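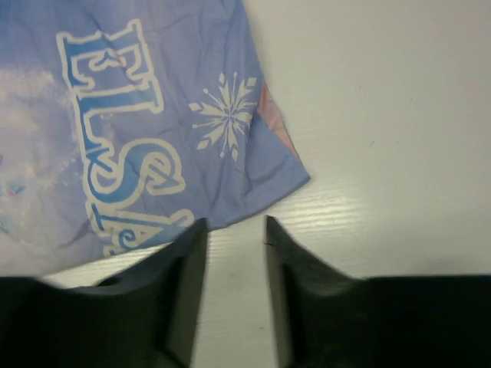
Progress Report: Household Manipulation Practice Guidelines
Submitted to: Onia, Research Grants Office
Prepared by: Sebastião Brito, with Cleiton Macedo
Saturday, May 9, 2026

1. What this report covers

This is the second report under the grant. The first dealt with hiring, bench space and purchasing, and those items are closed. The present one covers the draft practice guidelines for collecting and labeling teleoperated table-setting work on two-arm stations, the trial of those guidelines at our own station, and the comments we have received from Nitel, who are testing the same draft at their site.

The grant asked for a written set of rules that a small lab could adopt without buying new equipment. We have kept to that. Where a rule would need hardware that most groups don't have, we moved it to an appendix.

2. Status of the draft

The draft now has 15 rules, grouped under station setup, objects, operator conduct, recording, and labeling. Rules on station setup and objects are stable. Rules on operator conduct are in their second revision. Labeling is the least settled part and will take up most of the remaining time.

We have recorded 681 episodes under the draft rules. All of them have been through a first check for missing video, dropped joint readings and wrong task names. The second check, in which a different person reads the task label against the whole recording, is in progress.

3. Station setup

The rules require a plain work surface and plain walls around it, with camera positions fixed for the length of a session. Cables that travel with the arms have to be routed so they don't cross the work surface at any point in the arms' normal range. Operators run both arms slowly through that range before the first episode and watch the cable loops while they do it.

The wording on surface cleaning has changed. The first draft said the surface should be "clean," and operators read this in different ways. The current text says to wipe it at the start of a session and after any spill, and to accept small marks and specks between those times. Stopping to clean in the middle of a session was costing time and introducing differences between episodes that were supposed to match.

Tape on the station is allowed on front panels and outside walls. It is not allowed on the work surface except as a position marker, and position markers must be listed in the session notes.

4. Objects

Each session has an object sheet. The sheet names every item that may be on the table and gives the label to be used for it. Ordinary household items are preferred. The table-setting set includes a printed cloth placemat, a decorated round plate, and a fork and spoon with a rainbow finish. Shiny cutlery was kept on purpose: reflections change with the angle of the light, and a guideline that only works with matte gray objects would be of little use to anyone.

Cloth needed its own rule. A placemat shifts and wrinkles when it is handled, and operators had been smoothing it by hand between episodes, some more carefully than others. The rule now reads:

Cloth items may start an episode with light wrinkles. Do not press or iron them during a session. If an edge is folded under at the start, write this in the episode note. Approach a hem with the fingers open, and do not drag closed fingertips across the cloth to find the edge.

Printed text on objects is permitted. Labels should use the kind of object and its color, and should use printed words only when two similar items are on the table together. Ishida, our outside reader, asked for this after finding one placemat under several different names in the early logs.

5. Operator conduct

One operator controls both arms. A second person may be present but stays outside the walls while the arms are powered. Hands go into the workspace only after the operator has said "stopped" and let go of the controls.

When one arm is working near an object, the other should be held clear of it, with its gripper open unless it is holding something. We considered requiring a fixed rest position for the idle arm and decided against it. Operators found it slow, and it made the recordings look less like ordinary two-handed work. The draft asks only that the idle arm stay above the surface and away from the path of the working one.
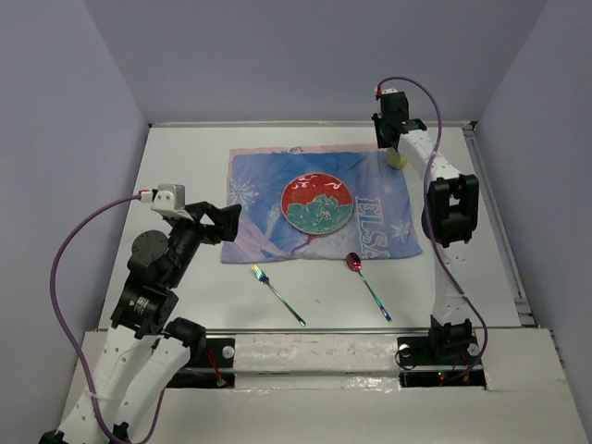
6. Recording and labeling

Every session is recorded from the fixed view and the wrist views together. If any view fails, the episode is marked incomplete and kept in a separate folder. It is not deleted.

File handling runs on Lenunix, which has been reliable apart from a clock problem in the first week. Two of the machines disagreed on the time, and the wrist video had to be lined up by hand for one day's work. Clock checks are now part of the start-of-session list.

Labels describe what was done, in the order it was done. Failed grasps are labeled as failed grasps. There is still disagreement over slow approaches that end without contact. Nitel wants them cut. Cleiton prefers to keep them with their own label, and that is the current text.

7. Next steps

Finish the second check of the recorded episodes. Settle the rule on approaches without contact with Nitel. Send the revised labeling section to Ishida for comment. Add a one-page start-of-session list that can be posted at the station.

8. Budget

Spending is within plan. Replacement gripper fingertips cost more than expected, and the difference was covered from the travel line. We are not asking for additional funds or a change to the end date.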